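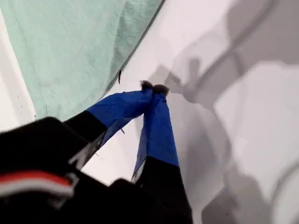
The Key at Candside

The key safe was where the email had said it would be, behind the gas bottles, and the code worked on the second try. Shanti Mittal let herself in, put her bag on the kitchen bench and opened every window on the ground floor. It was Nov 27, 2019, and the house had been shut up for a month.

Candside slept 13, according to the listing. Shanti had read the listing on the train to Birkett and again in the taxi. Three storeys, harbour views, pets by arrangement, eight minutes' walk to the bakery. It did not say that her grandmother had cleaned it for 19 years, and there was no reason why it should.

She had paid for two nights. The booking site, Urkix, had asked her the purpose of her stay, and she had ticked Other.

The kitchen had been redone. The old range was gone, and there was an induction cooktop with a laminated card beside it explaining how to turn it on. Someone had painted the dresser grey. On the wall by the pantry hung a framed notice about the building of the house in 1855 by a wool merchant named Puden, who had lost two ships and then his money. Her grandmother used to say he had lost his money first.

Shanti made tea and read the guest book. People had enjoyed the views. A family from Adelaide had found the stairs steep. Somebody had written four pages about the hot water, with a diagram.

She went up at dusk to find the linen cupboard. It was on the second landing, where it had always been, with the same brass catch that had to be lifted before it was pulled. As a child she had sat inside it on wet afternoons while her grandmother did the beds. The shelves were labelled now. Queen fitted. Queen flat. Single. Bath. She took a towel and closed the door, then opened it again and felt along the underside of the lowest shelf.

The pencil marks were still there. She couldn't see them, so she lay down on the carpet with the torch on her phone. Her grandmother had kept a tally of the changeovers, in fives, for as long as her knees had let her get down there. At the end of the last row she had written a total, 444, and underlined it.

Shanti stayed on the floor for a while. Then her phone buzzed. It was the manager, wanting to know if everything was all right with the property. 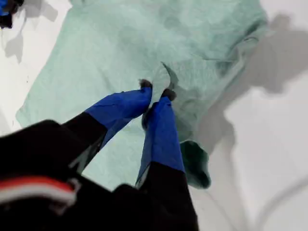
Pale green cloth on a white surface.

"It's fine," she wrote back. "Who does the cleaning these days?"

The answer took some time. An agency, the manager said, from up the highway. They sent whoever was free. Was there a problem?

"No problem," Shanti wrote.

She slept in the small room at the back, though she could have had any of them. In the morning it rained, and she walked to the bakery in her grandmother's old coat and bought two buns. The woman behind the counter asked if she was here on holiday.

"Until tomorrow," Shanti said.

"Up at the big house?"

"Yes."

"You'll want to watch those stairs," the woman said, and gave her the change.

The next day she stripped her own bed, although the card in the hall said to leave it. She remade it with sheets from the cupboard, squaring the corners the way she had been taught. Then she got down on the landing with a pencil from the guest book — it was blunt, and she had to press hard — and added one stroke after the total.

She locked the door at ten and put the key back behind the gas bottles.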